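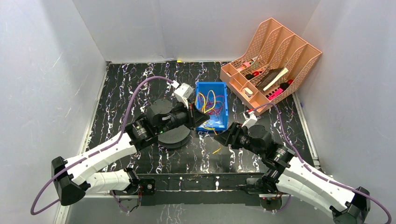

Two robot arms at a blue bin with yellow and dark red-purple cables inside. A peach-coloured organiser stands to the right.

Can a robot tidy up yet?

Think of the messiest drawer in your home. It might have old chargers in it, a torch, some string and a pen that has run out. If somebody asked you to sort it, you would probably grumble, but you could do it. You would pull out a cable, untangle it, wind it up and put it somewhere sensible.

For a robot, that is a very hard job. Robots have been building cars for a long time, and some homes have a small one that vacuums the floor. So why is a tangle of cables such a problem?

Hard things and floppy things

A wooden brick is the same shape wherever you put it. If a robot knows where the brick is and which way round it is, it can work out how to pick it up. When it lifts the brick, the whole brick comes too.

A cable changes shape every time it is touched. Lift it in the middle and the ends hang down. Pull one end and the other end might slide out, or it might catch on something and drag that along as well. Engineers call things like this "deformable", which means they bend or squash out of shape. Clothes, bed sheets, carrier bags and shoelaces are all deformable. A lot of housework is done with deformable things.

Cables also hide each other. Look at the bin in the picture again. The yellow cable makes loops, and the thin dark ones are tangled together on one side. Where one cable goes under another, a camera looking down can only see the top one. The robot has to guess where the lower one goes.

Fingers and feeling

Each arm in the picture ends in a gripper, and there is a camera mounted above each wrist. Many robot grippers have just two fingers, which open and close like a pair of tongs.

Try it yourself. Use only your thumb and first finger on each hand and tuck the others away. Now try to undo a knot in a piece of string. It takes much longer than usual.

You have another advantage, too. Your skin tells you when something is slipping, and you squeeze harder without thinking about it. Some robot hands have sensors that can feel pressure, but plenty do not. Those robots rely on their cameras and on the motors in their joints.

Why two arms?

One arm is enough to pick up a cup. Cables are easier with two, because one hand can hold the bin or one end of the cable while the other hand pulls. The difficulty is that the arms must work together. They must not bump into each other, and they must not both pull at once.

How does a robot learn a job like this?

In a car factory, a robot can be given a list of exact movements and repeat them all day. That works when every part arrives in the same place. It is no good for a bin of cables, which is never the same twice.

One way round this is to show the robot what to do. A person steers the arms through the job while a computer records what the cameras see and how the arms move. Then the person does it again, with the cables in a different muddle.

Jurgita Rozīte teaches robots in this way at a workshop called Proltside. She recorded 500 turns of a cable job between December and the spring.

"The first few were quite fun," she says. "After that I listened to the radio."

A computer program then looks for patterns in all the recordings. With enough of them, the robot can try the job by itself. Sometimes it manages. Sometimes it closes its fingers on nothing, or picks up three cables when it wanted one.

So what can robots do now?

Vacuuming a flat floor: yes. Robot vacuums can still get stuck on socks and wires.

Moving boxes in a warehouse: yes, if the boxes are fairly tidy.

Folding a towel: some can, often slowly.

Sorting a tangle of cables: in tests, some of the time.

Tidying your whole bedroom: not reliably. A bedroom has hundreds of different things in it, and the robot would need to know which ones are rubbish and which ones you want to keep.

Miloslav Matoušek, who works with Jurgita, is often asked when people will be able to buy a robot that does all the chores. He does not like to give a year. "It has to be safe near a baby and a cat, and it has to work on a Monday morning when the house is a tip," he says. "We are still on cables."

Words to know

Deformable: able to bend, squash or change shape.
Gripper: the part at the end of a robot arm that holds things.
Sensor: a part that measures something, such as light or pressure.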